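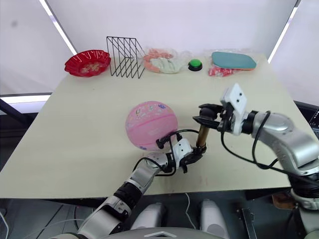 I love a paper day. I know how that sounds, but give me a drawer stuffed with old bills, takeout menus and warranty cards for things we gave away years ago, and I'm happy until dinner! The last big one was in December, after we moved to Dotholm with three boxes marked "desk stuff," and I went through 237 separate pieces of paper (I kept a tally on the back of an envelope, which then became a piece of paper). What follows is the way I do it now.

## What you need

- A clear table. The bigger the better, and pale ones are nice, as receipts have a way of fading into dark wood grain.
- A file rack with open slots. Wire is great, and slanted slots are even better.
- A bowl for the small things: paper clips, keys, foreign coins, the odd button.
- A bag for recycling and another for shredding
- Plain folders, a pencil, and sticky notes
- Something to drink, kept on a different surface

You can buy fancy sorting boxes, and I have. They all ended up in the closet. A rack works because you can see every folder at once, and when a slot gets too fat you notice.

## Step 1: Empty everything

Get all of it out. Kitchen drawer, glove box, coat pockets, that one tote bag. Don't read anything yet. Just stack it at one end of the table and pull out anything that isn't paper, which goes in the bowl. My first bowlful had a working key to our storage unit in Prunia, and we had been paying to borrow the spare for a year.

Open every envelope while you're at it and put the empties straight into recycling. The pile shrinks so fast that you'll want to keep going.

## Step 2: The fast sort

Pick up the top sheet and put it in one of these piles:

1. **Do:** it needs a call, a payment or a signature.
2. **Keep:** you'd be in trouble without it.
3. **Shred:** it has a name plus an account number on it.
4. **Recycle:** everything else.

Give each sheet a few seconds. If you find yourself reading a letter from an old friend all the way through, wonderful, read it, then put it in Keep and pick up the next one. Photos count as Keep for now. They get their own day.

I used to have a Maybe pile. It grew until it was the same pile I had started with, so I dropped it. If I can't decide, it goes in Keep, with a sticky note saying why I couldn't.

## Step 3: Name your folders

Sort the Keep pile by subject and let the paper tell you what the folders should be. Mine came out as 11 folders, and a few of them would make no sense in anyone else's house. One is just called "Roof." Another is "Nambiar," for the town where we used to live, and it holds the old lease, the water bills and a parking permit I'm too fond of to throw out.

Write the labels in pencil the first time. You will rename at least one before the month is out.

Put the folders you open most at the front of the rack. For us those are School, Car and Medical. Tax records can sit in a box on a shelf, as you only want them once a year.

## Step 4: Deal with the Do pile right away

My favorite part! You have the table, the pencil and the momentum, so make the calls you can make and pay what you can pay. On my December round I found a refund slip from Pramach, the appliance shop, for $155, still good for another week. I whooped out loud and scared the cat.

Whatever you can't finish goes in the front slot of the rack, standing up, with the next step on a sticky note. "Call dentist back, ask about April" beats "dentist" every time.

## Step 5: Shred in small batches

Home shredders get hot. Mine needs a rest after a few minutes, so I feed it while I'm waiting on hold or while the pasta water heats. Check whether your recycling pickup takes shredded paper before you put it out. Ours only takes it in a closed paper bag. It's also good under tomato plants if it's plain office paper with no glossy bits.

## Keeping it going

Mail gets opened standing up, next to the rack, before it ever touches the counter. Once a month I empty the front slot and thin out whichever folder is bulging. It takes me 2 songs, maybe a third if it's been a school month.

A few things I still haven't solved: kids' drawings (so many, and all of them good), instruction booklets in nine languages, and greeting cards. I've started keeping one card per person per year in a shoebox. The booklets I look up online first, and if the manual is there, the paper one goes.

If you've got a good trick for the drawings, please leave it in the comments. The fridge is full.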